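Comparing Cat Litter Materials in a Student House
Project report, Household Materials course
Beryl Ellwood and Fiifi Bonsu

1. Introduction

Many students in Pakthorpe keep a cat in a small apartment, and the smell of the litter is the most common complaint from the neighbors. In our project we wanted to know which litter material is the best choice for a small room. We compared three materials: clay, pressed wood and corn. 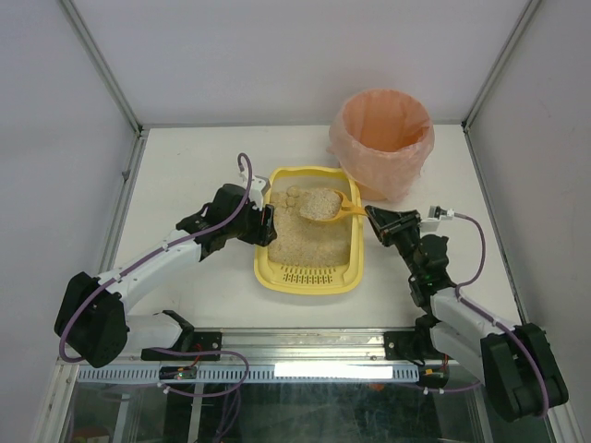
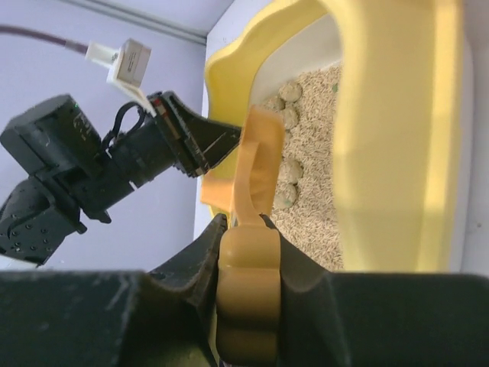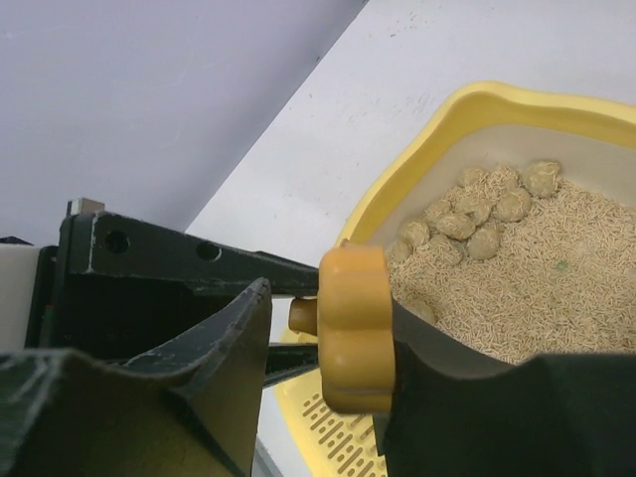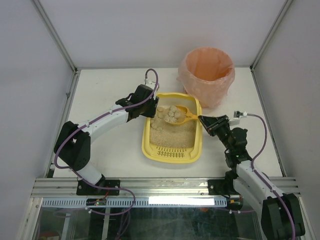 Figure 1. Litter tray and scoop. The whole tray is shown in the first and the last picture.

2. Method

We asked cat owners in two streets near the Zosdale bus station to use one material for 14 days and then change to the next. We sent 80 question sheets and received 58 back, but some of them were not complete, so we did not use these. Every owner gave a mark for smell, dust and weight of the bag. The owners also wrote down how much litter they threw away each day.

For the absorption test we put 400 grams of each material in a glass bowl and added water slowly with a kitchen cup until we could see water at the bottom. We repeated this three times in the kitchen of Chantharasri house, always in the morning.

3. Results

Clay made the hardest clumps, and the owners found it easy to clean. However, it was also the heaviest to carry up the stairs, and it received the worst mark for dust. In the absorption test the pressed wood took the most water, nearly 958 grams. Corn was between the other two in almost every question. Two owners stopped using it early, as their cats did not want to step in it.

4. Discussion

The marks for smell were very different from one home to another. We think this depends on the window and on how often the owner cleans, and we did not measure either of them. A next group should ask about it.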